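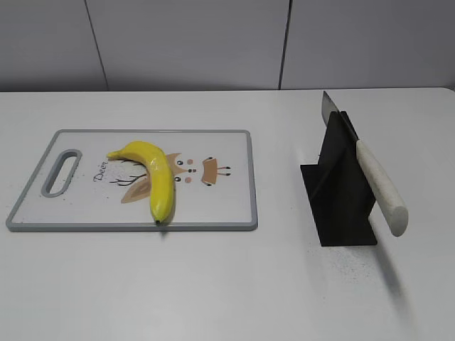 Sep 25, 2018
by Jucélia Sampaio

4. Setting up the table for the fruit task

By now you should have a Skulus arm bolted down, a Nieminen controller that answers when spoken to, and a working emergency stop. If any of those is missing, go back to section 3. If you skipped the emergency stop because it looked dull, go back to section 3 and read it aloud to someone you respect.

This section covers laying out the table so that the arm can pick up the knife, cut a banana and put the knife down again. The programming is in section 5. Most of the failures people bring me from section 5 were made here.

4.1 Clearing and levelling

1. Take everything off the table. Mugs count as everything.

2. Wipe the top with a damp cloth and let it dry. A pale, plain surface makes life easier for the Drendavis vision software, which will otherwise take a lively interest in wood grain.

3. Put a spirit level across the top in both directions and adjust the feet. Do this before calibrating. Doing it afterwards is also possible, and then you get to calibrate again.

4.2 The board

4. Lay the cutting board on the left half of the table, long side towards you, with the handle hole at the left end. It needn't be perfectly square to the table. A few degrees of skew is fine, and the software is supposed to cope with it.

5. Check that the board doesn't slide when you push it with one finger. If it does, put a thin rubber mat underneath and measure the height again.

6. Run "find board" and look at the outline drawn on the screen. A board with a coloured rim is found quickly. An all-white board on a white table is found eventually, in several places.

Note: My board has a cartoon deer on it. It was the only one in the shop with a grey rim and I have stopped apologising to visitors. If yours is decorated too, run "learn background" with the board bare, or the arm may decide that an ear is a piece of fruit. Tan ears have given me less trouble than pink cheeks, for reasons I haven't looked into.

4.3 The knife holder

7. Stand the holder on the right side of the table, a little further back than the board. Leave a wide clear stretch between the two. The arm swings through that space with a blade in its grip, and anything you leave there becomes part of the experiment.

8. Fix the base plate down with double-sided tape. The holder is only flat panels with an upright fin and it weighs next to nothing, so without tape it will leave with the knife.

9. Slide the knife in at a slant, blade up towards the back of the table, handle down towards the front right. The end of the handle should stick out beyond the holder so that the gripper has something to close on.

10. Teach the grasp point on the handle. Set the closing force to 12 on the Jekness dial and raise it one step at a time. A round handle likes to roll in flat fingers. A rough finish helps a bit; one that merely looks like granite may not, so try it.

CAUTION: With the knife stored this way, the blade points up. Don't reach across the table for the banana, the tape or your phone. Walk round. Switch the motors off before you touch the knife, every time, including the time you are only going to nudge it.

4.4 The banana

11. Use one banana, yellow, still firm. Very ripe ones cut beautifully and then have to be cleaned out of the wrist joint.

12. Lay it on the board at a diagonal, stem to the upper left, with the curve going over to the right and down. Keep both ends on the board. It may cover part of the picture, if you have a picture. Mine generally lies across the deer's head.

13. Run "find fruit". You want one result. If you get none, move your lamp to soften the highlight along the top of the skin. If you get two, repeat the background step in 4.2.

4.5 Dry run

14. Set the speed to its lowest value and the cutting height to 139 mm above the board. This is absurdly high, and you will be glad of it.

15. Run the whole sequence with your hand on the emergency stop. The arm should collect the knife, pass over the gap, make its cuts in mid-air and return the knife to the slot.

16. If the knife misses the slot, teach the return point again. Don't help it in by hand.

The dry run takes nearly 12 minutes at lowest speed. Bring a chair. When it has gone through without a miss, save the layout and carry on to section 5, where the height comes down.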